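Home | Patterns | Chats over tea | Swaps | About
Print this page | E-mail to a friend

A quilt that waited in a suitcase

27 March 2024

I had promised myself I would only stay an hour, but you know how it is when somebody starts unfolding fabric, and it was getting dark by the time I left the house in Enach with a slice of ginger cake wrapped in foil and my head full of hexagons.

My host has been sewing patchwork since she was four, when her grandmother sat her down with a blunt needle and a scrap of curtain lining. "I sewed it to my skirt," she told me, laughing. "Gran simply snipped me free and threaded the needle again, and I suppose I've never really stopped."

It was the same grandmother who left behind the quilt I had come to see. It had been packed in a suitcase under the spare bed, still in pieces, with the old paper templates tacked inside. Some were cut from seed catalogues and some from letters, and one has half a recipe for damson jam on it (we both tried to work out the rest and got nowhere). There were 596 finished hexagons in the case, sorted into bundles with darning wool round them, and no plan whatsoever for how they ought to go together.

"I laid them out on the landing first, and then on the bed, and every time I thought I'd got it the cat would come through," she said. "In the end I stopped trying to guess what Gran wanted. I put the blues where I like blues."

She took the bundles along to the evening class at Skalent, the little fabric shop down by the Shin, where she was shown how to wash the older cottons without losing the dyes. Most of the joining was done with a Vurkine thread in a soft grey, which she recommends to anyone working across a lot of different colours. "It disappears into nearly everything. I tried cream to begin with and it showed up on all the dark ones, so I had a weekend of unpicking, and I wasn't very nice to live with."

I asked whether she had ever been tempted to use the machine. She has a lovely one, a present for her retirement, and it sits in the window with a tea towel over it.

"For the binding, yes, and I did the binding on it too! But I couldn't have done the middle that way. I liked having it on my knee in the evenings. I did most of it with the radio on and it took four winters, and I can still look at certain patches and tell you which play was on."

The quilt was finished last October and went straight on to the bed, where it is used every night. Her mother, who turned 80 while the last border was going on, spotted a dress of her own in it, a green sprig she wore to dances, and had to sit down for a minute. I must say I had to look out of the window myself when I was told that part.

She isn't keen on keeping quilts for best. "Gran would have been cross. She'd have said it's a blanket, dear, put it on the bed."

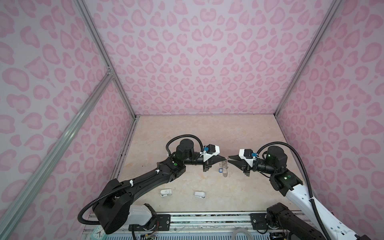

And there is another on the way already, all in shirt stripes this time, with the first few rows pinned up on the back of the bedroom door. She let me sew one seam of it. It wasn't my neatest, and she has promised to leave it in.

Shares 4 | Print | E-mail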